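발표 메모: 색상별 청소포 분류와 보관
발표자 Ridwan Latuheru

슬라이드 1. 범위
오늘 다룰 대상은 청소용 천의 분류, 접기, 보관 세 단계. 세탁 조건은 Tuditz 쪽 발표와 겹치므로 생략. 연간 사용량 1,402장은 Brollmont 건물 한 곳의 집계라는 점을 먼저 말할 것.
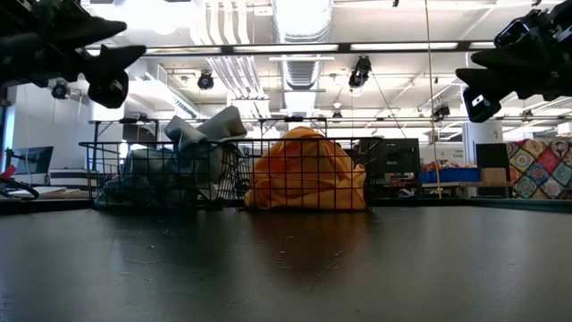
Varolari 시설운영부 | 청소용품 관리팀

바구니 하나에 한 색. 주황 계열과 청록·회녹 계열을 나란히 두고 섞지 않는다. 철망 바구니는 옆에서 색이 보여 라벨을 따로 붙이지 않아도 된다. 천이 테두리 위로 올라오면 옮길 때 떨어지기 쉬우므로 적재 기준은 테두리 높이까지로 잡는다. 바구니가 맞닿는 쪽은 천 모서리가 철망에 걸리는지 확인.

슬라이드 2. 분류 순서
바구니를 먼저 비우고 천은 작업대에 펼친다. 한 무더기 안에 두 색이 겹쳐 있으면 위에 있는 천부터 뺀다. 뭉치째 들면 아래 천이 딸려 온다. 색 판정은 바탕색 기준. 테두리 색은 보조로만 쓴다.

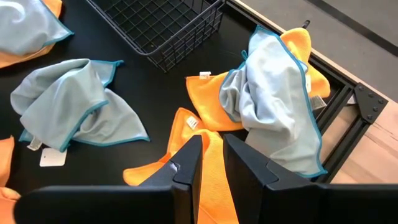

케어 라벨은 접을 때 기준점으로 쓴다. 라벨이 안쪽 모서리에 오도록 방향을 맞추고 두 번 접는다. 라벨이 떨어진 천은 교체 이력을 확인할 수 없으므로 별도 보관. 모서리가 길게 늘어난 천은 접어도 규격이 나오지 않는다. 바닥용으로 돌린다.

슬라이드 3. 상태 점검
점검 항목은 2개. 표면 올과 가장자리 마감. 표면은 골의 간격이 고른지 보고, 가장자리는 손가락으로 훑어 풀린 코가 있는지 본다. 접힌 상태로는 판정하지 않는다.
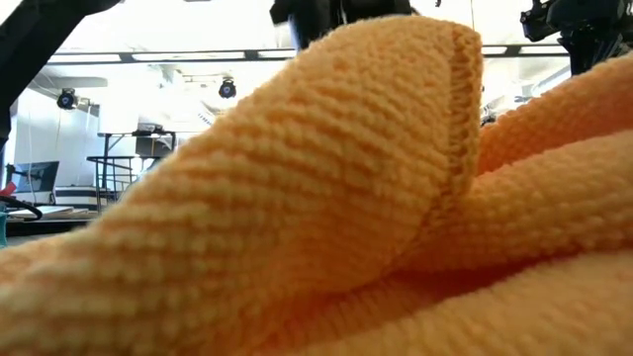 가장자리 한 변에서 풀림이 발견되면 나머지 세 변도 같은 방법으로 점검하고 기록지에 변 번호를 적는다. 기록 양식은 Hegyi 현장 것을 그대로 쓴다. 6월부터 항목 순서만 바뀌었다.

질문 예상: 색을 세 가지로 늘릴 수 있는가. 가능하나 바구니 자리가 모자란다. 단가는 장당 2,000원 기준으로 답할 것. 배송비 별도.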